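Plevus — kitchen pick and place stack, README

Status: works on my machine and on the two lab boxes. Read the known issues before filing anything.

Last edited 16 October 2019, HP

What it is

Control and planning code for a two arm robot in a simulated kitchen. Takes a target name and a goal region, gives back joint trajectories, runs them, logs the lot. Perception is in here too but it's thin. Heavy stuff lives in Skoltent (grasp sampler) and Trutach (the scene loader). You need both. Plevus alone will start, print a warning and sit there.

Not in this repo: base navigation, anything for real hardware, the old McIntyre bridge. The bridge was pulled in May and isn't comming back.

Install

Clone Trutach first, then Skoltent, then this one. Same parent folder. Run setup.sh from inside plevus. If it complains about the mesh cache delete the cache and run it again. Python 3 only.

Config is one file, plevus.yaml. Stuff you'll want to touch:

arm: left, right or both. Default is right
planner: rrt or chomp. chomp is faster on open counters, bad near walls
seed: set it. Please set it
max_samples: 1000 unless you know why you want less
log_wrist: on by default, eats disk

Perception

Wrist cameras, one per hand, plus the head camera. Each gives color, depth and an instance mask straight from the renderer. We throw the mask away at test time and use our own segmenter, so numbers in the logs tagged gt_mask are upper bounds, don't quote them.

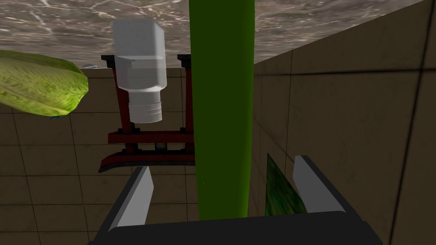

Occlusion is the main headache. The segmenter works on one view at a time, no fusion between frames yet, so whatever stands in front wins. In the wrist view the tall green cylinder runs right up the middle, with the red rack partly behind it and a dark green mottled thing low down by the right finger, and green on green is where masks like to merge. Workaround — set split_depth to on. It cuts a mask wherever depth jumps. Costs a bit of time per frame. Doesn't help when two objects touch.

Labels come out of the Trutach asset list. Some assets have silly names in there, left over from an import. Don't rename them by hand, the hash changes and your cached grasps go stale. Use relabel.py, it keeps a map.

Frames and transforms

Everything is in the robot base frame unless the variable name ends in _cam or _w. If you find one that lies about this, that's a bug, tell me.

Hand camera frame: z forward out of the palm, x right, y down. Image is NOT rotated to match gravity. So up in the wrist image has nothing to do with up in the room, and if you train anything on these you have to decide what to do about it. We rotate depth into the base frame before the planner sees it and leave color alone.

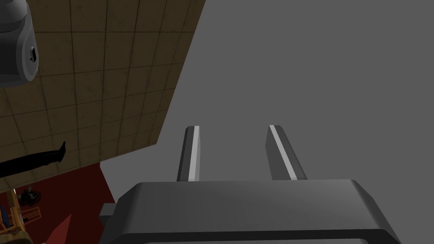
Depth is clipped at both ends. Near clip masks out the fingers using the known gripper geometry, far clip is in the yaml. If there are fewer than 175 valid points left after clipping the frame is dropped and the planner keeps the last good one. You'll see "stale cloud" in the log. A few of those per run is fine. A whole page of them means the hand is parked somewhere useless, send it home and retry.

Grasping

Skoltent proposes, Plevus filters. Filter order is reachability, then collision, then width. Reachability first as it's cheap. Best 13 survivors go to the planner and the first one that gets a path is used — no reranking after that.

Long objects are a special case. The sampler likes the center of mass, the planner often can't get there, so there's an end_grasp flag which allows grips near the tip. Off by default. When it's on, the held object gets attached to the hand as a capsule for collision checks and the margins go up.

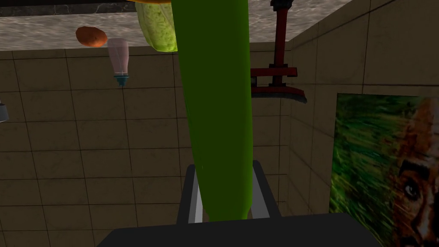
Hélène Penner asked whether the capsule ought to come from the full mesh or only from the part the camera sees, as the far end of a long item is what hits the shelf first. Fair point. Right now it's the full mesh in gt mode and the visible part otherwise, which is too short more often than I'd like. Her patch pads the capsule along the long axis. It's on branch long-capsule, not merged, tests are failing for a boring reason (path in the fixture).

Both arms

arm: both plans the arms one after the other. Left first, right second, left treated as a moving obstacle. Slow but never deadlocked on us so far. Joint planning is in the experimental folder, it compiles, that's all I'll say for it.

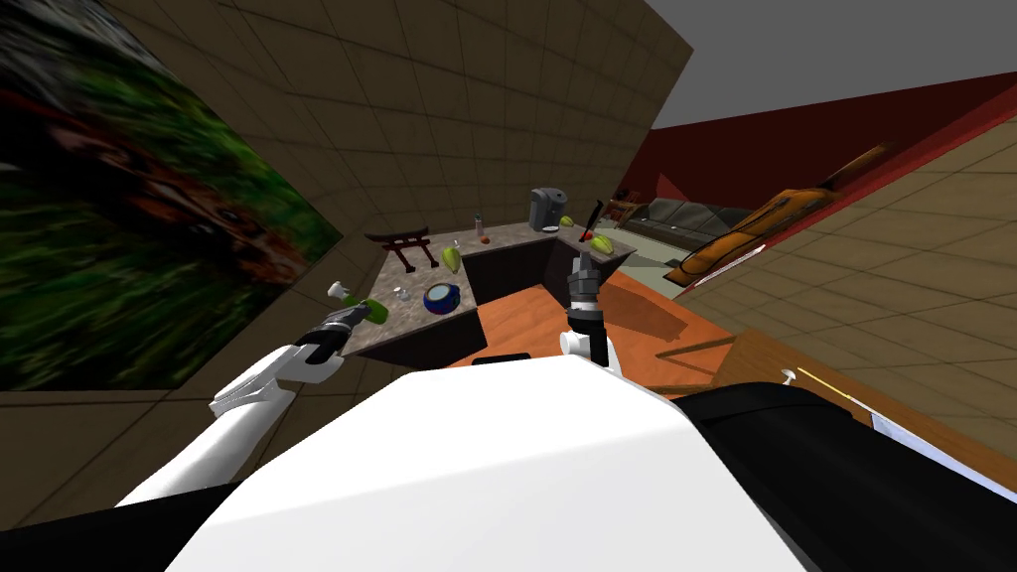

Head camera, both arms in view, L-shaped counter ahead.

Head pose is not compensated in the raw dump. Use level_head.py if you want walls upright.

Log layout

One folder per run. Inside:

meta.json — seed, config copy, git hashes for all three repos
wrist_l, wrist_r, head — color and depth, numbered
plan.log — every candidate and why it was rejected
joints.csv — positions and gripper opening per tick

Numbering is per camera and starts at zero for each. Do not line them up by index, use the timestamps. I lost a full afternoon to this.

Known issues

- chomp sometimes clips the counter edge by a hair. Raise margin in the yaml
- relabel.py crashes on an empty map. Make an empty dict in it
- replay ignores gripper force, so held things can slide in replay when they didnt in the run
- memory creeps up on long batches, restart every so often
- the viewer and log_wrist don't get along, pick one

Todo

Multi view fusion. Merge long-capsule. Proper docs for the yaml. Kill the last McIntyre imports in utils.

Questions go in the issue tracker, attach plan.log and meta.json or I'll just ask you for them.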